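## 3. Collection of Demonstrations

### 3.1 Tasks and workstation

All demonstrations in the Barnama set were collected on a two-arm workstation. Each arm carries a parallel-jaw gripper, and both arms are mounted at the near side of the work surface, so that the two grippers can meet in front of the operator's view. The working view comes from a camera placed at head height. We kept this layout for all sessions, because a change of camera height in January made the earlier recordings difficult to combine with the later ones.

We selected 4 garment tasks: folding a shirt, turning a sleeve, closing a zipper, and handling a belt that is threaded through the waistband of a garment. The first three have been studied by many groups. The belt task has received less attention, and it is the main subject of this section. A belt is stiffer than the cloth around it, it can slide inside the loops, and its buckle is heavy compared with the rest of the strap. A policy which learned only from cloth will often close its jaws on the fabric and miss the leather, or it will take both and then pull them in different directions.

### 3.2 Recording procedure

The operator controls both arms at the same time through the Grilo interface, which sends joint targets and records them together with the camera stream. One episode starts when the garment is lying flat and ends when the operator presses the stop pedal. We did not ask the operators to follow a fixed order of grasps. They received only the goal, and they were free to regrasp as many times as they wanted. In our pilot sessions a strict script gave shorter episodes, but the resulting policy could not recover when the first grasp was poor.

The surroundings of the garment were not standardized. Objects of daily use could remain at the back of the surface, provided that they did not enter the space where the arms move. Figure 3 is taken from the belt task, with both grippers working at the waistband.

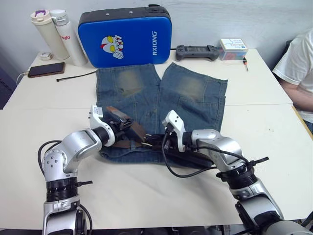

Why do we keep episodes in which the operator fails and tries again? They contain states that a clean demonstration never reaches, and the policy needs examples of how to return from these states.

**Figure 3.** Belt task on denim shorts, seen from the head camera. The waistband is partly lifted, and the belt is bunched between the two grippers.

Figure 3 also illustrates a difficulty for labeling. When the grippers are this close to each other, the strap and the denim are held together, and the camera alone does not always tell which material carries the load. For this reason we store the gripper opening and the motor current at every step, and the annotators can consult both signals when they mark the moment of a grasp.

### 3.3 Filtering and size of the set

We recorded 4,000 episodes in total, of which 1,000 belong to the belt task. Every episode was reviewed once by a person who had not operated the arms in that session. An episode was removed if the garment fell from the table, if the two arms touched each other with enough force to trigger the safety stop, or if the camera stream had missing parts. After this review, 600 belt episodes remained. The loss is larger than in the other tasks, and most of it comes from the safety stop, as the grippers must work at a short distance.

The remaining episodes were divided by garment and not by session, so a garment in the test part does not appear in training. We compared this division with the one used in the Boychuk baseline, where sessions are divided at random. The random division gave higher scores for all methods, but we consider these scores too optimistic, because the same folds and the same wash of the cloth are then present on both sides.

Annotations were written in the Ollgate format without changes, except for one additional field which names the material in each gripper: cloth, strap, both, or unknown. The value "unknown" is permitted, and we asked the annotators to use it freely. The set described here is the version frozen on 2019-08-10. Corrections made after this date are listed in the appendix and were not used in the experiments of Section 4.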